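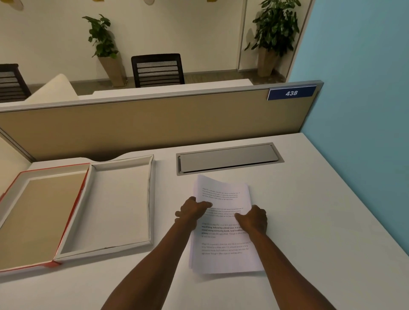

Undard Tray-Loading System, two-arm model

Supplier: Woststead
Application: squaring and loading printed sheets at an ordinary office desk
Capacity: stacks of up to 100 sheets
Rated throughput: 2,000 sheets per shift
Arms: 2
Clearance needed above desk: 198 cm
Status: available to order, delivery from May

The Undard is a two-arm system for moving loose printed sheets into shallow trays and boxes. It is sold to offices that still handle a lot of paper by hand, such as records departments, exam boards and print rooms with a mail desk. It works at a normal desk and does not need a conveyor or a feeder. The customer supplies the desk and the trays.

Woststead sets each system up against a record of how the job is done by hand at the customer's own desks. The setup crew works through the job with the staff, notes where each hand goes and in what order, and writes the task file from that. Most task files take a day to write and another day to test.

The task file for plain copier paper comes with the system. It covers these steps:

- find the stack on the desk and its angle
- press the top sheet flat
- close both hands on the sides and square the stack
- lift, carry and lower into the tray
- press again and release

Other stock, including card, glossy sheets and anything stapled, needs its own task file and is quoted separately.

Included: two arms, column, control box, one task file, two days on site.
Not included: desk, trays, removal of old equipment, out-of-hours support.
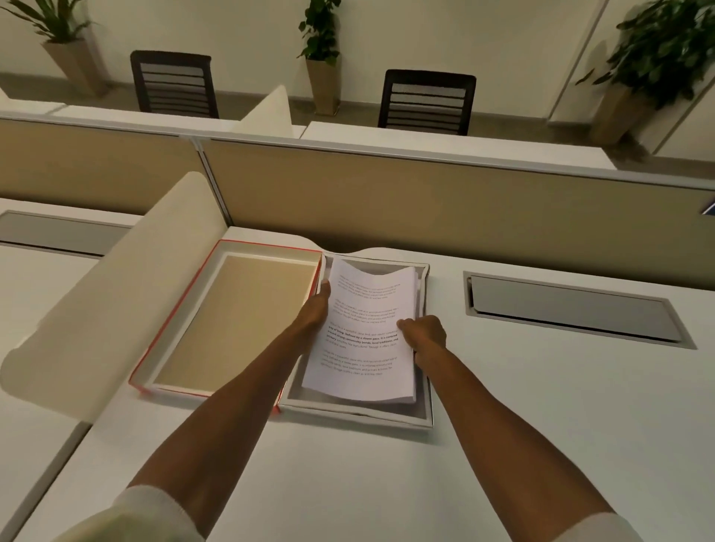

Open day report by Walid Sfeir
Posted 2026-07-07

Woststead held an open day for the Undard at its Ludby office, with one demonstration in the morning and one after lunch. I went to the morning one. Visitors were shown the job by hand first and then with the system, using the same kind of paper for each.

The hand job is simple to describe. A stack of printed pages has to end up flat and square in a shallow gray tray with a metal rim, next to an open box. One hand takes the left edge and the other presses on the right. The trouble is the top sheet. Paper that has just been printed tends to curl, and a curled sheet will ride up when the sides are pushed in. People correct for this without thinking. A machine has to be told.

Krum Perić, who wrote the copier paper task file, spent most of his talk on that one point. The early version pushed the sides in first and pressed down afterward, and it creased the top page often enough that customers complained. The current version presses first, squares the sides, then presses again. It is slower by a second or two per stack.

With the system running, most stacks went in cleanly. One was put down at a steep angle by a visitor and the Undard stopped and asked for help, which Perić said is the intended behavior. It does not try a second time on its own unless that setting is turned on. Another stack went in with the bottom sheet folded under at a corner, and the system did not notice. The software has no check for the underside of the stack, and Woststead has no date for one.

Noise was low. I could hear the speaker from the back of the group while the arms were moving. Changing from one tray size to another took a few minutes at the control box, mostly spent entering the inside measurements and the height of the rim. Visitors asked whether the system could learn a tray by looking at it. It can find a tray it already knows, but new sizes have to be typed in.

Several people asked about cost. Prices are given by quote only, and the number of task files makes the biggest difference. An office with one paper size and one tray will pay for the base package. An office like the one I work in, with four kinds of form, should expect more.

Bookings for a desk assessment can be made through the Ludby office. Bring samples of your own paper and at least one of your trays.

Comments (3)

pk_records
Does it cope with sheets that have been hole-punched? All of ours are.

Krum Perić
Punched copier paper works with the standard file. If the holes are reinforced, send us a sample first.

Ông
I was at the afternoon session. We had no stops but the tray change took longer than a few minutes, because the rim height was entered wrong the first time. Worth measuring twice. I'd also like to see it with thinner paper.

Related items

Undard single-arm model
Undard column extension
Task file service: card and glossy stock
Desk assessment, Ludby office
Replacement finger pads, set of 2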